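本网站使用 Cookie 以改善您的浏览体验。继续浏览即表示您同意我们的 Cookie 政策。 接受 | 管理设置

Gekus 开放日双臂工位见闻,附几点技术疑问

铣床边上的猫
十二月去了 Gekus 的开放日,下午两点进场,四点半出来。展厅一共三块:码垛、视觉检测、双臂桌面整理。前两块和往年差别不大,码垛换了吸盘,检测线换了光源,不展开。主要说双臂那块。
工位是白色台面加三面浅色围板,两条小臂装在前侧,台面左边放收纳盒,零散小件摊在中间。任务是把小件逐个夹起放进盒里。讲解人说策略是遥操作数据训练出来的,没有写点位,也没有给物体建模。现场跑了 20 轮,我从第三轮开始看,后面基本看全。
几点记录:
一、单件节拍偏慢,最快的一次也要好几秒,多数时间花在接近段的减速上。
二、细长件的姿态敏感。斜放的问题不大,和夹爪开口方向接近平行时会反复调整手腕。
三、两臂同时进入中间区域时有明显的让位动作,一侧停住等另一侧退出。讲解人说这不是单独写的避让逻辑,是数据里带出来的。我对这个说法保留意见。
四、20 轮里有 4 轮中途由人按停,重新摆件后再开始。按停的原因没有讲。
有同去的可以补充。

Zumatis用户_老许
我上午那场在,没看到按停。也可能是上午摆件比较松。
节拍的问题要分开看,接近段慢多半是控制端限速,不一定是策略输出慢。这种小臂的关节刚度就那样,速度拉上去末端会抖,夹细件更明显。

三号夹具
4/20 按停,开放日还是自己摆的件,这个数放到产线上没法谈。我们厂用 Solanki 的四轴加振动盘,分拣小件,一个班下来卡料次数一只手数得过来。
双臂整理桌面看着热闹,工程上解决什么问题,我没看出来。

铣床边上的猫
回三号夹具:振动盘的前提是料单一、批量大。换一种料就要改盘,改盘的周期和费用你应该比我清楚。人家演示的是混放、不建模。两个指标不在一张表上,直接比按停率没有意义。
另外说明一下,按停不等于失败,我没有记录每次按停前夹爪里有没有东西。

三号夹具
没有意义的是不给指标。开放日的展板上写没写成功率?写没写统计口径?没写就只能按看到的算。

铣床边上的猫
展板写了数据量,3,690 条示教,没写成功率。我问了,答复是"还在整理"。

低速档
3,690 条里有多少是这个工位采的,有多少是别的工位并进来的?这两个差别很大。Ginitz 去年那次演示也报了一个总数,后来问下来对口任务的只是一小部分,其余是抓杯子、叠布之类。

铣床边上的猫
没细分。讲解人只说"同构型号采集",我理解是臂型一致,任务不一定一致。

Zumatis用户_老许
同构型号也要看标定。相机位置挪一点,臂座装配差一点,数据拿过来就要打折。楼主注意到相机怎么装的吗?

铣床边上的猫
离得远,没看清支架细节,只知道有一路外部固定视角,现场屏幕上放的就是它。腕部有没有相机我不敢说,腕上有个白色小座,走了一根深色线,可能是,也可能是别的。
走线倒是可以说一下。紫色粗线沿臂外侧走,扎带固定在长连杆上,肘部留了很大的弯。优点是关节转动时不吃力,缺点是弯的那一圈占空间,左臂那一圈就在黑色盒子前面,放件的时候我一直在看它会不会刮到盒沿。我看的那些轮里没有刮到。 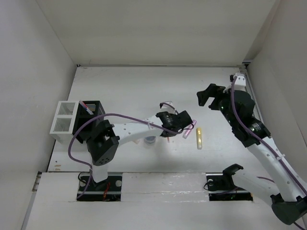 低速档:外走线做演示可以,连续跑就要考虑磨损。扎带是硬边,线在扎带两侧反复弯,迟早从那里断。我们实验室的做法是扎带底下垫一层硅胶管,弯的半径固定死,不让它自己找位置。换线间隔从原来的最多 700 小时拉长了不少,具体数我手头没有,不乱报。

三号夹具
所以又回到我的问题。线要定期换,节拍慢,成功率不公开,这个工位现阶段卖给谁?

Zumatis用户_老许
没人说现在要卖。开放日展的是方向,采购看的是另外一套文件。你拿验收标准去逛开放日,看什么都不合格。

三号夹具
码垛那块也是开放日展的,人家节拍和负载都贴在柱子上。同一个厅,标准可以统一一点。

铣床边上的猫
这一点我同意。码垛的数据给得很全,双臂这边只给了示教条数,看的人没法判断。我在意见表里写了,希望下次至少把单件节拍、单轮完成率、人工介入次数列出来,介入怎么算也写清楚。

夜班示波器
插一个问题。小件摆放是工作人员随机撒的还是按格子摆的?随机撒和按格子摆,难度差一个档次。还有,有没有让观众自己摆?

铣床边上的猫
工作人员用手摆,没看到格子,但每轮大致都落在两臂中间那块区域,靠围板的位置没放过东西。有观众问能不能自己放一件进去,讲解人没同意,说要走安全流程。

夜班示波器
那就是分布内测试。靠后墙和右侧围板的位置才是看泛化的地方,夹爪过去要和围板抢空间。

低速档
后角那边可达性本身也有问题,臂座装在前侧,够到后角时大臂基本拉直,手腕没有多少余量。就算策略想去,姿态也很难看。这个不能全算在模型头上。

夜班示波器
可达性可以算。谁有臂长和台面尺寸,我跑一下工作空间,半小时的事。

铣床边上的猫
尺寸我没有,展板上也没有。我给讲解人留了邮箱,对方说可以发一份工位布置图,收到后贴在这个楼里。码垛那块的参数我抄下来了,有人要的话另开一帖。

三号夹具
码垛的要,开了贴个链接。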